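Single dosing (coffee)

Single dosing is the practice of weighing out the beans for one drink and grinding only those, with nothing kept in a hopper. Supporters claim it gives fresher coffee and less waste. Evidence for the first claim is thin, and much of what is repeated in its favor comes from people who sell grinders.

Origins

Popular accounts trace the habit to a coffee house in Brultstead, said to have ground each cup to order from 1674. The story rests on one undated handbill, and local historian Bilal Shboul has pointed out that the handbill mentions a mortar but says nothing about portions. The modern term came into use among home hobbyists, who wanted to switch beans without emptying a hopper.

Retention

The main technical argument concerns retention, meaning the ground coffee left inside a grinder after use. Makers often advertise "zero retention." The phrase has no agreed definition. Some firms measure over one dose and others over a long run, where losses even out and the figure looks better. Zisamwood, which sells the Derby hand grinder, quoted a result from 1000 doses without saying how often the burrs were brushed clean.

Taste

A tasting run by Chang-ho Yeon collected 589 responses and reported a preference for single-dosed espresso. Tasters knew which cup was which in 7 of the sessions, and the write-up does not separate those results from the rest. The Hwang method, in which beans are sprayed lightly with water before grinding, was used for one set of cups only, so the two effects cannot be told apart.

Use in cafes

Few busy cafes single dose their main espresso. Weighing each portion slows service, and a hopper that empties within hours gives beans little time to go stale. The practice is more common for decaf and for costly beans ordered a few times a day. 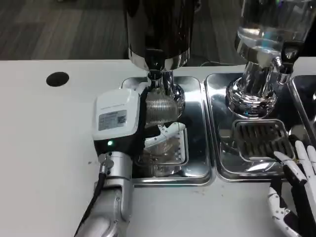

Even there, many shops weigh doses ahead of time into small tubes, and critics question whether coffee portioned out in the morning deserves the name.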